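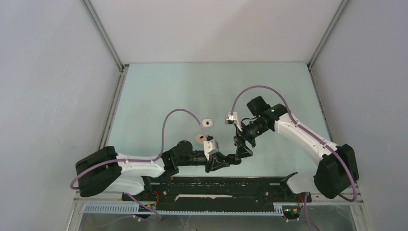 About Prultari

Prultari records manipulation examples for teams that train robot control policies. We operate from a single floor in Utville and have done so since the company separated from Bednárik, a maker of test fixtures, where the first stations were assembled.

What we record

Our standard station has two arms facing each other across a shared work surface, inside an enclosure with white walls. A trained operator drives both arms by hand through a matching pair of leader arms. Each attempt at a task is stored as one episode. An episode contains joint positions, gripper commands and video, all on one clock, plus a short text label entered by the operator at the end.

Most tasks involve small parts: picking, turning, passing from one gripper to the other, and placing. Clients supply the parts or send drawings. Start positions are varied between episodes according to a written plan agreed before recording begins.

How a job runs

A typical order is 400 episodes of one task. The first 20 are sent to the client for review, and recording stops until they are accepted. Changes to the task after that point are treated as a new order.

Failed attempts are kept and labeled as failures. Episodes with dropped video or a gap in the joint log are removed and recorded again at no charge. A second operator checks every label against the video before delivery.

The Troltmont set

Troltmont is our in-house collection of two-arm handover tasks. The current release, dated April 12, 2019, holds 3362 episodes, of which 1107 are failures or partial completions. It is licensed for research use on request. The next release is planned for August and will add tasks in which both grippers hold the same part.

Staff and training

Operators complete a paid training period on practice tasks before their episodes enter a client set. Station maintenance, including gripper alignment and camera calibration, is done by our own technicians between shifts. Calibration files are delivered with each data set.

Site visits to Utville are by appointment.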